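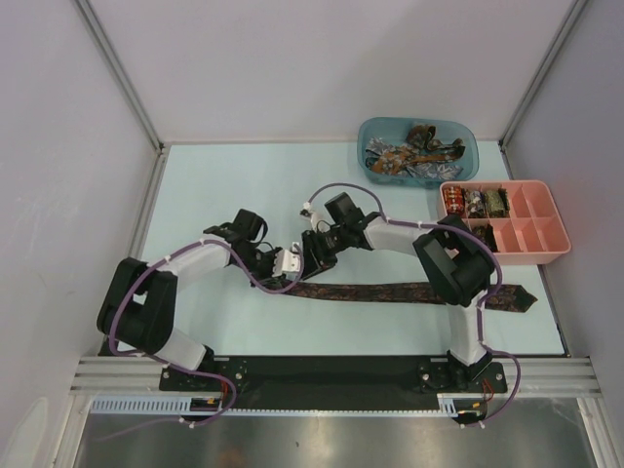

4.2 Rolling neckties into a divided tray

Of all the household jobs we tried in the course of this work, rolling neckties is the one we grew fondest of, and also the one that gave us the most trouble. A tie is long and narrow, it slides about when pushed, and it has to be rolled with a fairly even pull or the whole thing comes out as a loose cone that springs open the moment it is let go. It seemed to us a good, homely test of whether two arms can really share a job.

The task runs as follows. A tie is taken from the bin, laid out flat across the table, rolled up from its narrow end, and put into a free compartment of the tray. Figure 4 shows our two-arm station with a tie laid out along the table and both grippers brought together over one end of it. Three rolled pieces can be seen in the back row of the tray and one in the front, and the bin behind still holds a loose heap of patterned fabric.

We gathered 495 demonstrations of the full task, all of them by teleoperation. Most were recorded in January, in our workshop in Kurtuluş, and the ties came from the second-hand stalls nearby, so they vary a good deal in width, stiffness and lining. We had hoped at first to leave the choice of tie entirely to chance, but very stiff ones turned out to need a different way of starting the roll, and in the end we made sure that each operator met some of them early on.

The policy, which we call Mullo, is trained in 2 stages. In the first it learns only the short movements, such as pinching the end, making the opening fold and turning the roll by a small amount. In the second it learns to string these together over the whole task. We compare it with Skokico, our earlier policy, which learns everything in one go from the same recordings. Both use the Clodska control software, with the same limits on speed and grip, so that any difference between them should come from the training and not from the way the arms are driven.

The clearest gain was at the very start of the roll. Skokico would often close one gripper a little before the other had settled, and the tie would be dragged sideways before the first fold was made. Mullo waits for its partner arm much more patiently, and the folds it makes are tighter as a result. Once a roll was properly under way, there was far less to choose between the two.

Putting the finished roll away was harder than we had expected. A roll that is gripped too lightly opens on the way to the tray, and one that is gripped too firmly tends to stay between the fingers when they part. We found that a short pause just above the compartment, first suggested by Elif Naz Demirtaş during the pilot runs, helped both policies, and we kept it in every trial reported below. Very wide ties remain a weakness, as their pointed end is inclined to fold under itself on the last turn, and we return to this in Section 5.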